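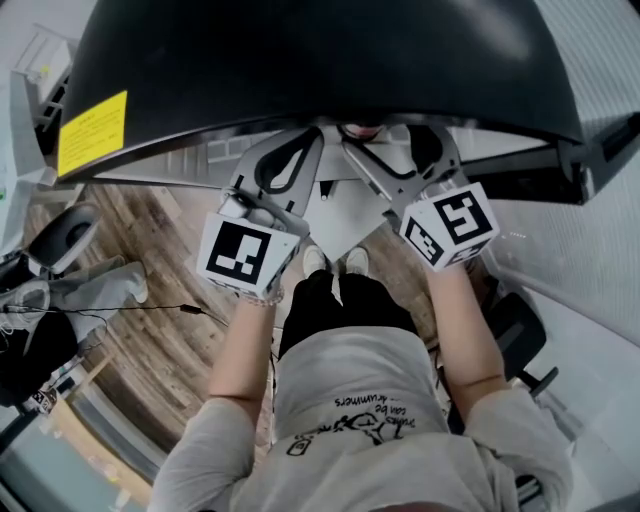 Minutes of the Wednesday Evening Prayer and Reading Circle, Viradmont House
September planning meeting, library, 7 p.m.

Notes by your secretary, who was late with the last set and has promised to do better.

Opening

We began with ten minutes of quiet, which were closer to six by my watch, and then the short reading on patience from the Mesovura booklet. I'd picked it weeks ago, before I knew how much of the evening we'd spend on parking. We had 11 at the table, and regrets from the two who are walking in Spain (lucky them).

Last meeting's minutes

Accepted with one fix. I had written that the Lenten series went "fine." Three people felt it went better than fine, and one felt it didn't. I've changed it to "was held."

The silent day

Most of the evening went to this, so most of the notes do too. We've been talking about a silent day since before Easter, and I'm very happy to report we now have a plan! Viradmont will give us the chapel, the library and the long room from 9 in the morning until 4. We'd keep silence from the first bell until the closing prayer, lunch included.

Lunch included took a while. Some of us love eating in silence and find it the best part of the whole day, and some of us find it awful (I'm in the second group, I start hearing everybody chew). We settled on a reader during the meal, the way a lot of monasteries do it. Somebody reads aloud for twenty minutes, and then we have quiet until the dishes are done. The reading will come from the Jiden edition of the desert sayings, the one with the green cover, because the older translation has too much smiting in it for soup.

We can seat 70 in the long room, and we all agreed we don't want to. A smaller group was everybody's preference, but no one wanted to be the person who turns somebody away, so we've left sign-up open and will look at it again next month. If we do fill up we'll offer a second day in the spring.

The cost is $8 a head, with a jar by the door for anyone who wants to put in more or needs to put in less. I said I'd word that nicely on the flyer. I've had two tries at it so far and both sound like a bus company.
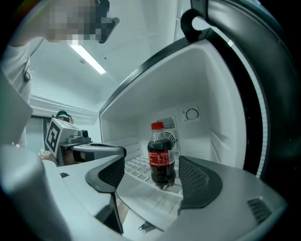
We then went back and forth on whether people should leave their phones in a basket. The strongest voice in favor was the person whose phone rang while she was making the case, and we all enjoyed that. Final decision: phones off, baskets offered, no one made to use them. Parents and people on call can keep theirs on vibrate and sit near the side door.

Talks during the day

There'll be two, both short. The morning one is on the idea of a rule of life, meaning the ordinary kind that any household could keep: when you pray, when you stop working, who you eat with. The afternoon one is on praying when you're tired. I asked if we could swap them, seeing that people really are tired in the afternoon and might like something livelier, and was told that's exactly the point. Fair enough.

We won't take questions after either talk, but there'll be paper on the library table, and anybody who writes a question down will get a reply by the following Wednesday meeting.

Autumn book

We had a real debate here, my favorite part of the evening. The two choices were the letters on friendship and the short commentary on the Psalms of Ascent. I'd come in wanting the letters. Then one of our newer members talked about reading those psalms out loud on the train during her father's last illness, one per stop, and I changed my vote on the spot. So it's the psalms. We'll take two each week and start with Psalm 120, and please read them aloud at home at least once before you come.

Copies are on order from the Chou bookshop, who are giving us the church discount again. Please pay them directly. Last year I handled the money, and there's still an envelope in my kitchen drawer that I can't match to anybody. 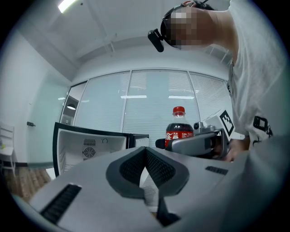
Head bent, leaning in over the gripper.

Visiting other congregations

The exchange with the Mesovura group goes ahead in the fall. They pray a sung evening office and have asked us to join them for it, and then they'll come and sit with us for one of ours, which is spoken and has long gaps. I think both sides will find it a bit strange, and I'm looking forward to that. We talked over whether we should learn the sung responses beforehand. The feeling was yes, the first two anyway, and hum the rest. A practice will happen half an hour before our usual start the week before we go.

Someone raised whether sharing an evening means we agree with everything on the other group's website. We had a calm talk about it, calmer than I expected. The general view was that praying beside people comes first and the fine print can wait. One person wished it noted that she thinks the fine print matters too, so I'm noting it.

The prayer list

It has grown to 70 names and takes longer to read than the psalm does. We don't want to drop anybody. From next month we'll read a portion each week and leave the full list on the stand for people to look over when they come in. New requests are always read aloud the week they come in. If someone you added is well again, or would like to come off the list, please cross the name out yourself or tell me quietly.
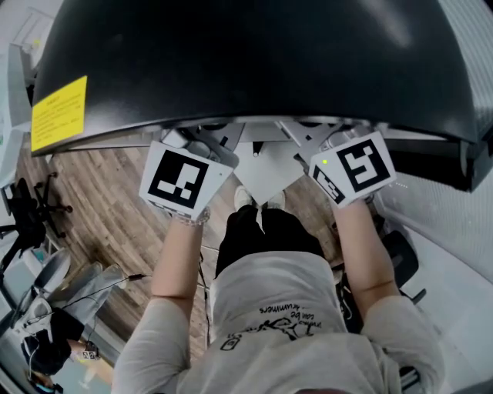
Two grippers just under the rim of the black panel.

Odds and ends

The side door sticks. Push low.

Candles: we're switching to the unscented kind, after the vanilla evening.

The hymnals with loose spines have been set aside on the bottom shelf for mending — if you can sew or glue, take one home.

Parking, again. Please don't use the three spaces by the hedge, they belong to the house next door, and they've been very patient with us.

To do before next time

Flyer wording for the silent day (me).
Ask Viradmont about the bell, and who's allowed to ring it.
Pick the lunch reader. We have two offers and may split it.
Soup. One pot must be without meat or cream.
Send the list of sung responses to everyone by email, in large print.

We closed with the evening blessing at 8:40 and then stood in the hallway talking for another half hour, as we do. Next meeting same time, same room. Bring your psalms book if it has come in.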